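Cups, Mugs and Clay
Pallik Museum Learning Pages – for readers aged 6 and up

A mug is a cup made for warm drinks. Many mugs are ceramic, meaning that they are made from clay and baked until hard. The oven used for this is called a kiln, and it becomes far hotter than any oven at home.

Before baking, clay is soft and can be pressed into shape. Most mugs are then coated with glaze, a thin layer of glass. Glaze keeps the drink from soaking into the clay and makes the mug easy to wash.

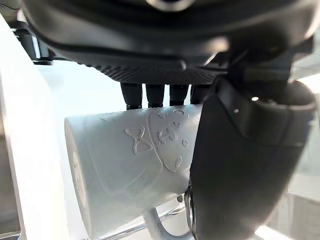
A white ceramic mug lying on its side.

The main part of a mug is called the body. It is often shaped like a cylinder – the same shape as a can of soup. Thick walls help a drink stay warm longer.

Ceramic is strong, but it can chip or crack if it is dropped. Visitors to the Clay Room are asked to hold each mug with both hands. The room is open on Saturday, and children may handle 16 cups and mugs from the museum's teaching collection.

Text by Ishbel Skinner, Learning Department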